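Thread on drawer dividers for medical carts, because I have now read the Zustow brochure twice and I remain unmoved.

The claim is that a divided top drawer saves a clinic 40 minutes a week. Forty minutes of what? They don't say. They don't say who held the stopwatch either.

For context, we had the Naltau insert in our old cart from December on. Six little compartments, lovely grey colour. Nothing with a box longer than your hand fits in it. So the long boxes lived on top of the cart and the compartments filled up with pen lids.

A top drawer has short bottles, flat boxes, long boxes and whatever somebody put down in a hurry. One size of square hole does not suit that lot. I'd have thought this was obvious to anyone who has ever opened one.

Vando's answer is labels. A label for every spot, 200 to a roll. I like labels. I also know that a label says where a thing was meant to go on the day the label was stuck on.

Stefanou at least sell a plain liner, so bottles don't roll when you shut the drawer. That I can believe in. Cheap, washable, makes no promises about my week.

And round bottles do roll. Stand them up and they tip when the drawer stops short. Lay them down and they head for a corner. Six squares or no squares, you end up fishing for the little one at the back.

My other gripe is depth. Every brochure photographs the drawer from the front with everything upright and facing you. At work you're standing over it looking straight down, and what you get is lids and box tops. If the name is only printed on the side, good luck.

So before anyone spends 2000 dollars on a new organizer system, try it undivided for a fortnight. Long boxes to one side, small glass together, nothing stacked. Then tell me what the dividers would add.

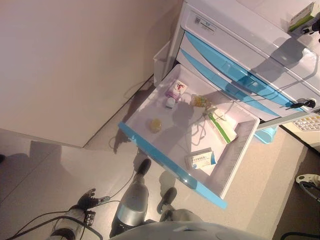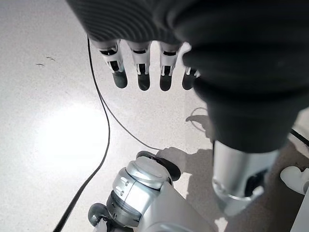
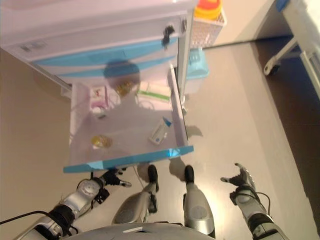

First and last: top drawer of the cart pulled right out, no dividers, boxes and small containers on the bare white floor of it.

Still open to being convinced. Send me a study with a method section and I'll read it on my lunch.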